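Foro Hogar y Tapicería > Limpieza > Sofá beige, ¿funda o tapizar de nuevo?

fumiko_m
Buenas tardes a todos. Me llamo Fumiko Miyazaki y vivo en Mamville desde diciembre. Perdonen mi español, todavía lo estudio. Tengo un sofá Takagi de tela beige y el asiento ya está oscuro por el uso. He recibido 2 presupuestos para tapizarlo: uno de 3.325 y otro de 2.000. ¿Ustedes piensan que merece la pena, o compro una funda?

rulo_tapicero
Tapizar, siempre. La funda se arruga y a los dos meses la odias.

Nedeck77
No estoy de acuerdo. Por casi 2.000 tienes un sofá nuevo. Yo puse una funda Cledlow y sigo contento. Eso sí, mide bien los brazos antes de pedirla.

rulo_tapicero
Un sofá nuevo de ese precio lleva espuma mala. Fumiko, ¿la estructura hace ruido?

fumiko_m
No hace ningún ruido, la estructura es firme. Mi duda es más el color. Mi hermana dice que el beige es un error en una casa donde se vive — yo lo encuentro tranquilo y no quisiera cambiarlo. Pongo una imagen, con un móvil blanco encima del sofá.
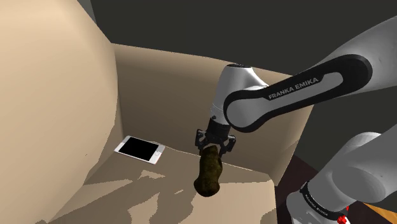
Re: Sofá beige, ¿funda o tapizar de nuevo?

marisa_bcn
Ese tono es bonito, pero pide muestras de tela y míralas en tu salón por la noche. Con bombilla cálida el beige tira a amarillo.

Nedeck77
Insisto en la funda. Se lava en casa.

fumiko_m
Muchas gracias por los consejos. Voy a pedir las muestras primero y después les escribo.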